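The Quiet Return of the Staff Break Room

When Prolport moved its claims office to the second floor of a former shoe warehouse in Clambridge, the break room was the last thing on the plan. It got the leftover corner by the freight elevator, a sink, and a table that had come from the old building. For the first year most of the 69 people who worked there ate at their desks.

Managers noticed other things first. New hires were leaving before their first anniversary. People on the phone team did not know the names of people in billing, who sat on the other side of a glass wall. An exit survey kept turning up the same comment in different words: the work was fine, but the day was lonely.

The company tried a few fixes. There was a monthly award with a gift card, and a newsletter that few people opened. In April the office manager asked for $3,959 to redo the break room, and the request was approved the same afternoon, mostly because it was smaller than the other items on the list.

The money went for a second microwave, a full-size refrigerator, paint, better lights and three round tables. The old long table went to the mail room. Employees voted on the paint color and picked a green that several of them still complain about.

Lunch hours that overlap

Furniture was the easy part. The schedule took longer. Phone staff had been taking lunch in half-hour blocks starting at 11, and billing took a full hour at 1, so the two groups could not have met if they had wanted to. The supervisors moved the blocks so that at least 20 people were free at 12:30 on any given day.

Call wait times went up for the first two weeks and then settled. One supervisor asked to go back to the old blocks and was told to give it until the end of the quarter. By then her own team wanted to keep the new ones.

At Pramanik, a parts distributor across the river, the change went the other way. The company had a large, bright cafeteria left over from a time when it employed three shifts, and it felt empty with one. Managers closed off half of it with shelving and put the coffee machine at the closed end, so that people going for coffee had to walk past people who were eating. Attendance at lunch rose. The shelves have since filled up with puzzles, paperbacks and a row of jade plants that get too much water.

What people do there

Neither company runs programs in its break room, and both say that is on purpose. A Monday trivia hour at Prolport was dropped after a month, when it became clear that people were coming for the sandwiches. What has lasted is smaller. Some employees play cards. A few from billing bring sewing and mending. Someone started a bread starter and gave pieces of it away until half the phone team had one in the refrigerator, which led to a rule about labels.

Supervisors are welcome but are asked not to talk about work before 1 o'clock. The rule gets broken most weeks, usually by the employees.
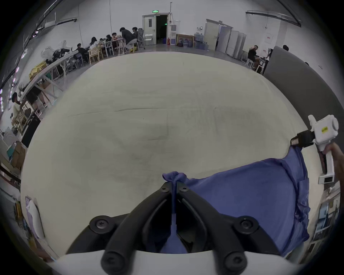

Small offices, small rooms

Jineo, a payroll service with 10 employees, does not have a break room at all. Its staff share one open room over a dental office, and for years the only place to sit away from a screen was the stairs. Last winter the owners gave up a storage closet, took off the door and put in a bench and a kettle. Two people fit comfortably.

Staff there say they use it more for short breaks than for meals. It is where people go after a hard call, and a coworker will often follow a minute later. The owners had planned to add a small table but left it out when they saw how the bench was being used.

Retention at Prolport has improved since the spring, although the company also raised starting pay in the same period and does not claim to know which mattered more. The exit survey still goes out. The latest round had two complaints about the break room, one concerning the paint and the other asking for a third microwave.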